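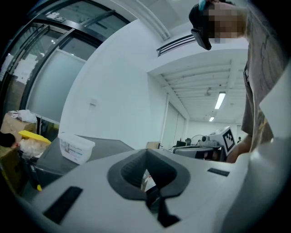 Two rectangular ceiling lights, and a small round fitting between them and the wall.

How to clean the ceiling lights in a workroom

In our workroom at Bresteo we clean the lights in August and once more in winter. It is best done on a Sunday, when the desks are free.

What you need: a stepladder with 4 steps, two soft cloths, a bucket of warm water and a little washing-up liquid. I use Fumport, but any mild one is good.

1. Switch off the lights at the fuse box and wait 27 minutes, so that the tubes become cool.
2. Cover the desks below with an old sheet.
3. Wipe the white ceiling near the lights with a dry cloth. Go along the beams, always in one direction.
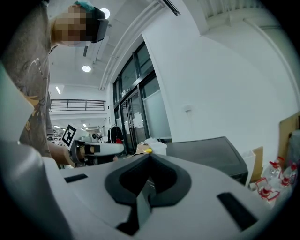 4. Take the cover off with both hands and wash it in the bucket. Let it dry standing up – never on a radiator.
5. The round lights have no loose cover in most rooms. Wipe only the outside ring, with the cloth nearly dry.
6. Put everything back and switch on. If a tube still flickers, turn it gently in its holder with the power off again, or ask an electrician.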